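Cómo enseñar una tarea al robot por control remoto: preparar la mesa y grabar las demostraciones

Escrito por Ivan Zhuravel, laboratorio de Hulport
Última revisión: abril

Esta guía explica cómo grabamos demostraciones con el brazo teleoperado. Está pensada para las personas que llegan nuevas al laboratorio y que ya saben encender el brazo y pararlo. Si todavía no ha hecho la práctica de parada de emergencia con Branwen Lloyd, por favor hágala primero y vuelva después a esta página.

Qué necesita

El brazo con la pinza montada y la cámara de muñeca conectada.
El mando de teleoperación, con la batería cargada.
El programa de grabación Skumano abierto en el ordenador del puesto.
La hoja de tareas, donde se apunta cada sesión.

Paso 1. Preparar la mesa

Quite de la mesa todo lo que no pertenece a la tarea. También los restos pequeños: trozos de cinta, virutas, alfileres. Parecen poca cosa, pero la cámara de muñeca trabaja muy cerca de la superficie y desde allí un trozo de un centímetro ocupa bastante imagen. El modelo puede aprender a fijarse en él, y cuando un día alguien limpia la mesa, el robot se comporta de otra manera y tardamos mucho en entender la causa.

Si usa una tarjeta con letras para marcar la posición, póngala siempre en el mismo lugar y fíjela bien. Una tarjeta que se cae a mitad de la sesión obliga a repetir.

Paso 2. Revisar la vista de la cámara de muñeca

Lleve el brazo a la posición inicial y abra la pinza. En la ventana de Skumano tiene que ver los dos dedos, uno a cada lado, y entre ellos la mesa. Si un dedo tapa la zona donde va a trabajar, cambie la posición inicial del brazo antes de tocar la cámara. Mover la cámara significa calibrar otra vez.
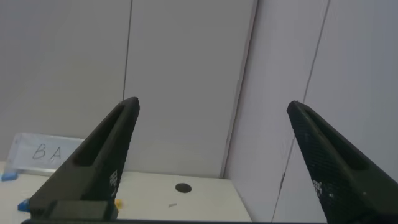 Vista desde la muñeca con la pinza abierta. El dedo izquierdo tapa parte de la tarjeta, y sobre la mesa quedan fragmentos pequeños que conviene retirar.

Compruebe también la luz. Nosotros trabajamos con las persianas bajadas, así las grabaciones de la mañana y las de la tarde se parecen. Los agujeros de la mesa no se tapan, porque forman parte del puesto y van a estar allí también cuando el robot trabaje solo.

Paso 3. Hacer una pasada sin grabar

Coja el mando y haga la tarea una vez entera, despacio, sin grabar nada. Sirve para notar si el mando responde con retraso. Si el brazo se mueve a saltos, cierre el programa y ábralo de nuevo. Si continúa igual, avise a Arash Kazemi, que mantiene la conexión.

Paso 4. Grabar

Pulse el botón de inicio y espere un segundo antes de mover el brazo. Haga la tarea a velocidad constante. No mire directamente la mesa, mire la pantalla: si usted usa información que la cámara no tiene, el modelo no podrá repetir lo que ha hecho. Esto me costó a mí mucho tiempo aprenderlo, y mis primeras grabaciones tuvieron que borrarse.

Cuando termine, vuelva a la posición inicial, suelte el gatillo y pulse el botón de fin. Un episodio no debe durar más de 90 segundos. Si dura más, normalmente es que ha dudado en algún punto, y es preferible descartarlo.

Cada 6 episodios, deje el mando y descanse la mano. Con la mano cansada los movimientos se hacen bruscos y uno mismo no lo nota.

Paso 5. Guardar y clasificar

Marque cada episodio como válido, fallido o dudoso. Los fallidos no se borran el mismo día, Ffion Cadwaladr los revisa primero. Para una tarea nueva pedimos 1.000 episodios válidos, repartidos entre varias personas, porque cada uno mueve el mando a su manera.

Problemas frecuentes

La imagen de la muñeca está congelada: desconecte el cable, espere un poco y conéctelo otra vez. Los episodios grabados con la imagen congelada no valen.

La pinza no cierra del todo: mire si hay algo entre los dedos o en la base. Hágalo con el brazo parado.

El episodio no aparece en la lista: casi siempre falta el nombre de la tarea. Escríbalo igual que en la hoja, con las mismas mayúsculas.

Para dudas sobre el mando, pregunte a Tomás Kavanagh.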